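Office basketball used to mean a wastebasket and a bad memo. Obadia Rotich wanted better, so he took a wooden picture frame, hung a toy hoop on it and stood the lot on a Mondrian tablecloth, where it looks like modern art with a grudge against gym class.

He built 6 before he was happy with the rim. The early nets, he admits, “looked like something from a drain.”

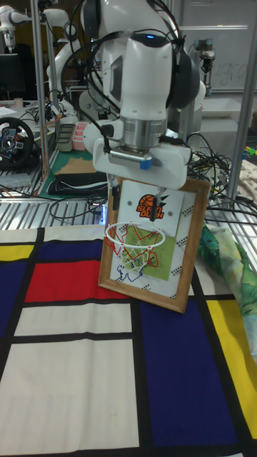
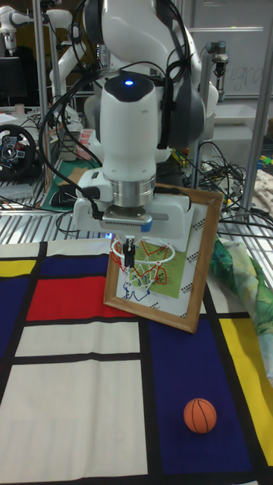
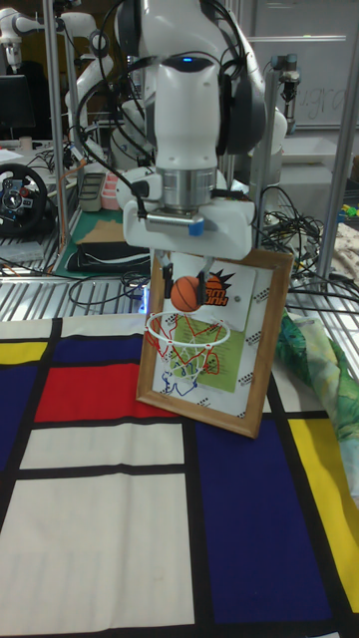
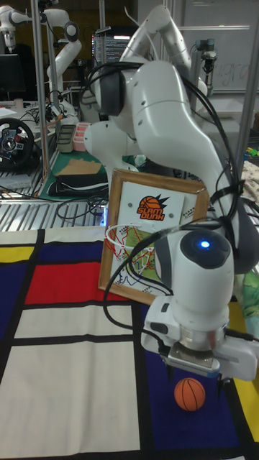
Framed hoop on a Mondrian-style cloth.

Rotich sold the first one to a dentist in Pirnach and has promised 19 more by December. The ball is the weak point – it rolls under things. His record stands at 100 shots without leaving his chair, a feat his back still discusses with him.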